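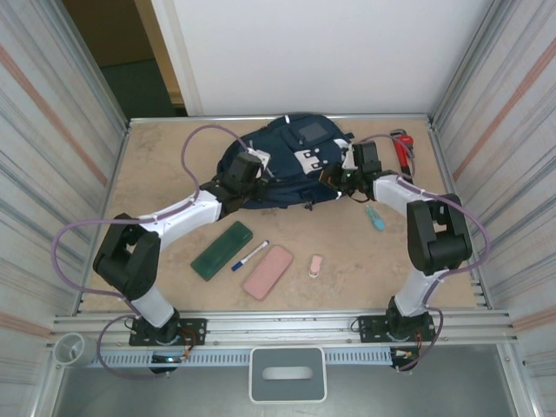 Pencil cases, a marker and an eraser set out in front of the backpack.

How to Pack a School Backpack So It Stays Packed

Most school backpacks get packed once, in August, and are then added to until something leaks. The method below is the one we give to parents at the Clotthorpe after-school program. It works for any bag with two main compartments and takes less time each evening than looking for a lost worksheet in the morning.

What you need

The backpack
Two pencil cases of different colors
A whiteboard marker and an eraser
The books and folders for the next day
A clear table

Step 1. Empty the bag

Lay the backpack down, open every zipper and take everything out. Turn the bag over and shake it. Check the front pocket twice, as that is where coins and hair ties end up. Throw away wrappers and put loose papers in one pile for later.

Wipe the inside with a damp cloth if there are crumbs, and leave it open until it is dry.

Step 2. Lay the small things out first

Put the small items in a row on the table before any of them go near the bag. You will see right away if there are three glue sticks and no pencil. Tools and anything else from the garage stay out of the row.

Use one pencil case for writing and the other for everything else: eraser, sharpener, ruler, glue. Different colors help, so a child can be told "the green one" and find it without opening both. Check that the caps on markers are pushed all the way down. A whiteboard marker with a loose cap can ruin a lining overnight.

Step 3. Check the books

Thick books take the most damage in a backpack. The corners go first, then the pages start to wave and fan out, and after that they catch on the zipper every time the book goes in.
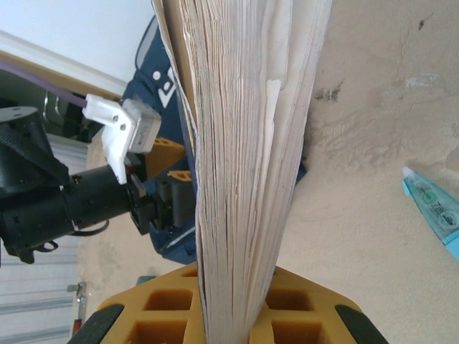
Text by the Groklow Home Desk

Hold each book closed and look along the page edges. Slips of paper sticking out should be pushed back in or moved to a folder. If the cover is coming away, fix it with book tape before packing. A wide rubber band will keep a swollen book shut, but take it off at home - it will bend the cover if it stays on for weeks.

Books go in spine down, with the heaviest against the child's back. A large book that sits far out toward the front pulls on the shoulders.

Step 4. Fill the compartments in order

Back compartment: books and folders. Front compartment: pencil cases, lunch, a light sweater. Don't split the books between the two. 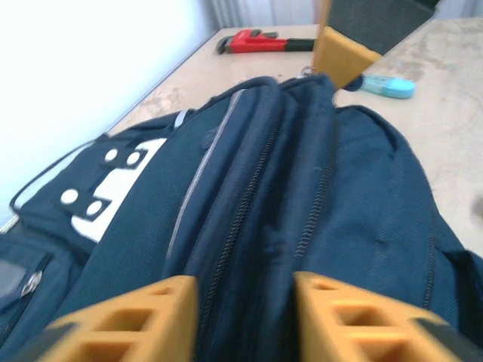
The two zippers run side by side along the top of the bag.

Close the back compartment first, then the front. If a zipper needs force, stop and take something out. Pulling hard on a full bag spreads the teeth, and a spread zipper rarely closes properly again. A little candle wax rubbed along the track helps with one that is stiff but undamaged.

Step 5. Check the outside

Stand the bag up and press on both sides with your hands. A hard corner means a book has turned and should be straightened.
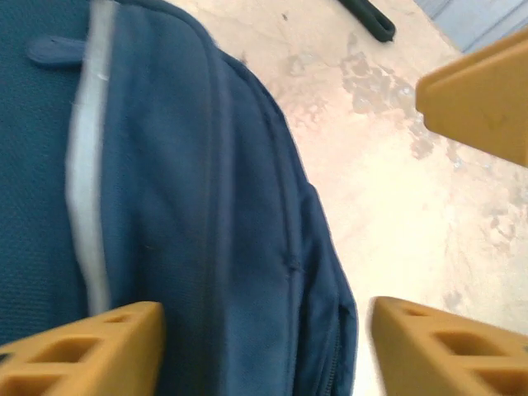 Run a finger along the seams as well, especially low down where the weight sits. A few loose stitches can be sewn up in 2 minutes with strong thread. Tuck in any dangling strap ends or cords, which get caught in bus doors and under chair legs.

Then hang the bag by its top loop near the door. Repeat steps 2 to 5 each evening and step 1 every Friday. In July, when school is out, wash the bag by hand in cool water and let it dry in the shade.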